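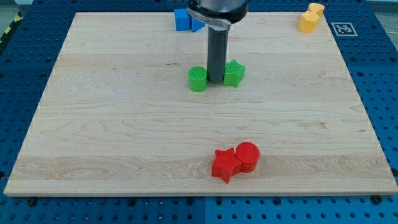 Why do some people speak two languages?

Many children use one language at home and a different one at school. Some use three or more. A person who can use two languages is called bilingual. If they can use several, we say they are multilingual.

How do children learn two languages?

Babies listen long before they can talk. If a baby hears two languages every day, the baby starts to learn both. At first a child may mix them up and use a word from one language in the middle of a sentence in the other. Grown-ups do this too. It is called code-switching, and it does not mean that anyone is confused.

You can also learn a new language when you are older. It often takes more practice, especially with sounds that your first language does not have.

What is a mother tongue?

Your mother tongue is the language you learned first. It might be your mum's language, but it could also come from your dad, your gran or whoever looked after you. Some people have two mother tongues.

A family language

Lorraine Garside teaches a class of 18 children at Pilkington Primary School. Between them they speak Polish, Urdu, Welsh, Portuguese and English. Every October they make a word wall. Each child brings in a word for "bread" and a word for "rain", and says it out loud for the others to copy.

Dennis Rowbotham helps with the word wall. He grew up speaking Welsh with his grandparents and English with his friends. He still counts in Welsh when he is doing sums in his head.

What is an official language?

An official language is one that a government uses for things like laws, forms and road signs. Some countries have more than one. Switzerland has four national languages: German, French, Italian and Romansh. In Wales, both Welsh and English are official, so road signs show place names and warnings in both.

Can a language disappear?

Yes. If parents stop using a language with their children, there may be no new speakers when the older ones die. People can help by writing the words down, making recordings and teaching the language in schools. Cornish had almost gone, but people studied old books and plays and began to teach it again.

Try it yourself

Ask someone in your family which languages their grandparents spoke. Write down 15 words in a language you don't know well, then practise saying them with a friend.

Words to know

Bilingual: able to use two languages
Dialect: a form of a language spoken in one area or by one group
Translate: to put words from one language into another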